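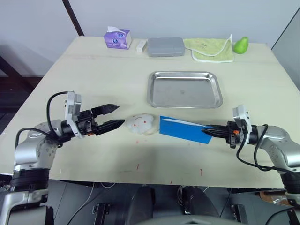
Gendard Two-Arm Bench Set
Supplied by Ovunach Equipment, Erville

Bench set for tabletop handling work: sorting, folding, packing trays and similar light jobs. Sold as a complete set or as separate lines for sites that already own part of it.

What is in the set
Two arms, left and right hand
Two parallel grippers, fitted
Gripper brackets, one per arm
Arm cables
Controller and power supply
Table clamps

Not in the set
Table
Head camera and camera mount
Trays, containers and other work items
Computer

Planning the space
Allow a clear strip of 800 mm behind the operator's side of the table for access to the base joints. The table should stand firm under side load; a folding table is not suitable. A pale, matt top is preferred. Gloss tops and polished steel trays reflect ceiling lights into the head camera, and sites that use them usually end up moving a lamp.

Leave slack in the cable at each wrist. A cable tied down hard will limit rotation and wear at the gripper end first. Route the power lead below the table and away from feet.

Choosing fingers
Serrated fingers are standard. They hold card, cloth and thin plastic bags well, but may mark soft fruit and painted surfaces. Smooth pads are available as a separate line and can be changed with a hex key. For mixed work, order one pair of each per arm — changing over is quicker than adjusting grip force for every item.

Budgeting
The quoted price covers hardware and delivery only. Buyers most often leave out the following:

Spare fingers. Treat as a consumable.
Spare gripper cable, one per arm.
Replacement work items. Card, bags and tissue boxes do not last long in repeated use.
Table top. Expect scuffs along the front edge and allow for resurfacing or a cover sheet.
Staff time for setting up. Allow 2 days for a first installation.

Lead time and terms
Standard lead time is 11 weeks from order. Orders placed after May ship with the autumn batch. A deposit of 25 per cent is due with the order and the balance on delivery. Arms bought singly carry the same warranty as the set. The Bondarchuk controller is listed separately and fits this model only with the adaptor plate.

Quotations: Noeline Paewai, equipment sales, Erville office. Please state table depth, ceiling height and supply voltage when writing.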